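The black teapot and the corner by the wall

I want to write today about my tea table. It is a small subject, I know. But I spent most of December thinking about it, and when I told my friend Sofia Kouris that I was reading about teapots until midnight, she answered that I should put it on the blog and leave her in peace. So I do.

I grew up in a house where tea was a thing for sick people. You had a cold, you got a cup with a bag in it and too much honey. Coffee was for the healthy. It was only when I moved to Durkemport and shared an office with Kwok-wai Mok that I understood tea can be a part of the day. He made it every afternoon at four, in a pot which was older than the two of us, and he never asked if I wanted some. He put a cup next to my keyboard and went back to his work. The cups were so small that at first I thought it was a joke. I drank the first one in one swallow and burned my tongue.

After I changed my job I missed those cups more than I expected. I tried to continue at home with a big mug and a metal ball for the leaves, but it was not the same. The tea stood too long in the mug, it became bitter and then it became cold. With a small cup you drink, you wait a little, you pour again. The second cup tastes different from the first, and I like the third one best.

So, the pot. I looked at many of them. There was a glass one called Rainer in the shop near the station, very pretty, but I break glass easily and I know this about myself. There was a white one with a side handle which I could not hold in a comfortable way. At the end I chose black, round and low, with a high handle that goes over the lid. I paid 74 for it with the cup together, and I think it was a fair price. I also saw one in the same window for 300. I went in and held it for a minute, to be polite to it, and gave it back.

The high handle was the question I thought about longest. When the handle is on top, the weight hangs under your hand, and you only need to turn the wrist a little for the tea to come. With a handle on the back, my wrist gets tired when the pot is full. Ilango Acharya, who lives above me and has strong opinions about kitchens, told me that a top handle is always in the way when you want to take off the lid. He is right also. You must bring the lid out a little sideways. I have learned the movement now and I don't think about it any more.

The other thing was where to put it. My kitchen counter is always full, and tea between the onions and the mail does not feel like tea. I wanted a light table with a plain wall next to it and no decoration. For some weeks I looked at a shelf named Standa that would go above, for the tea tins, but then I thought that a shelf will fill up, as my shelves always do. I left the wall gray and quiet. The black looks very good against a pale table, much better than it looked in the shop on dark wood.

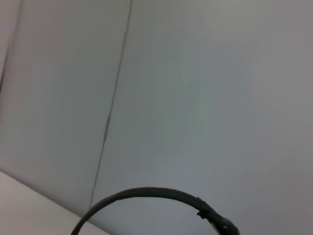
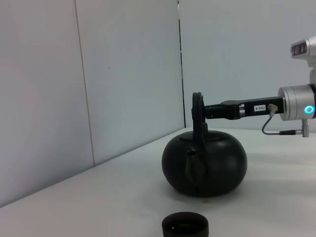
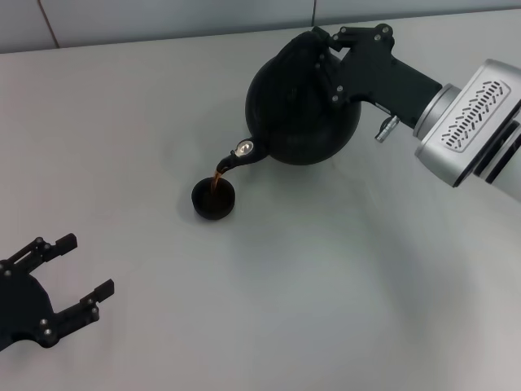 The plain wall first, then the pot with its high handle, and last the tea going into the small black cup.

I am very happy with the spout. It is short and curved, and this was my biggest worry, because my old pot at my parents' house always left a wet line down its front, and my mother kept a folded napkin under it for all the years I remember. With the new one I pour slowly at the start and finish with a quick turn back. If I am lazy with the turn, there is a drop. Then it is my fault and I clean it.

Some small things I have learned, for the case that you are starting too.

Warm the pot with hot water before the leaves go in, and pour this water into the cup also. I did not believe it makes a difference, but it does, especially in winter when my kitchen is cold in the morning.

I use less leaves than the package says. The package wants you to buy another package.

No soap inside the pot. I rinse it with hot water, turn it upside down on a towel, and leave the lid beside it until the next day. Once I closed it too early and it had a smell like a cellar.

For a darker tea I count slowly to 86 before I pour. It has no science behind it. I was counting once, the phone rang at 86, I poured, and it was the best pot of that week, so I kept the number.

I have only one cup for now. When Sofia comes I give her the small black one and I drink from a glass, and she says every time that she doesn't need special treatment and every time she takes it. I would like to find two or three more in the same shape, short and wide, but the shop says they come only together with the pot. If somebody knows where to find such cups alone, please write to me in the comments.

Next time I will write about the tins, and what I keep in them.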